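Flolambridge Home Help > Kitchen and tableware

Gold-rimmed mug and bottled coffee: can I heat it in the mug?

Posted by Gwilliam_flat2

I buy bottled coffee and drink it warm in the morning. The bottle says nothing I can read about heating, as the label is mostly in Chinese. I have two mugs, one white porcelain with a thin gold rim and one black ceramic with a cream glaze inside. The microwave is a basic Grinard with no low setting. Which mug should I use, and can the bottle go in as it is?

3 replies

tivau_kettle

Use the black one.

Oldglaze

Do not put the white mug in. A metallic rim, even a very thin one, can arc in a microwave. The usual signs are a blue flash and a crackle, and afterwards the band is dull or broken. The glaze beneath it may be pitted as well. Some gold-coloured bands are sold as microwave safe, but unless the base is marked to that effect, treat yours as metal.

The bottle should stay out too. Sealed containers build up pressure, and many drinks bottles soften or distort when heated. Pour first, then heat. 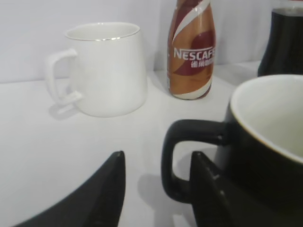

A plain glazed mug is normally suitable, but check the underside for a mark. If there is none, stand the empty mug in the microwave next to a separate cup of water and run it for one minute. If the empty mug comes out hot, the body is absorbing energy and it should not be used. Dark glazes occasionally do this.

For 300 ml of milky coffee, heat in short bursts and stir between them. Stop before it boils — milk drinks rise quickly and the spill bakes on to the turntable.

If you prefer to drink from the gold rim, warm the coffee in a small pan and pour it in. Wash that mug by hand with a soft cloth. Mine went through the dishwasher for about 18 months and the band had gone from one side.

Gwilliam_flat2

Thanks. The black mug has a microwave mark underneath, so I will use that. The white one can be for tea.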